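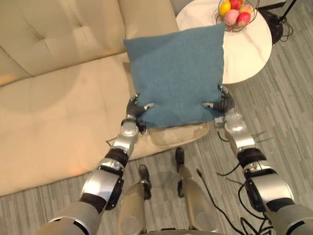
Blue pillow, beige sofa.

21 November 2021

I'm still humming. We got home from the Harvest Supper in Stusville after midnight and I've had the same three polkas in my head all through breakfast, and I don't mind one bit!

If you haven't been, it's the yearly get-together of the Lidilholm Society, started by families who came over from the old village and mostly ended up on the same few streets by the rail yard. My grandparents went every year. I skipped it for most of my twenties (silly me) and now I'd drive through a snowstorm for it.

We sold 238 tickets. Two hundred and thirty-eight! Back in July, when we booked the Grube Hall, I told everybody we should plan for 200 and be happy with that. So there was some last-minute scrambling for chairs, and the Lutherans down the street lent us theirs.

The children's choir opened with the harvest song, 17 kids in embroidered vests, and the smallest one waved at her dad through all four verses. Then Jana Mühlbauer read from her great-aunt's letters, the ones written on the ship and in that first winter here. She read them in the dialect first and then in English. I understood more of the dialect than I expected to, and my mother squeezed my hand the whole time.

And the food! Potato dumplings, red cabbage, plum cake, plus 2 kinds of tuvix, which is the sour rye soup my grandmother made on Saturdays. I like the one with caraway. My cousin likes the other one and she is wrong.

Dancing went on until they turned the lights up. My knees are paying for it today. If anyone picked up a gray wool scarf near the coat rack, it's mine, please leave a comment!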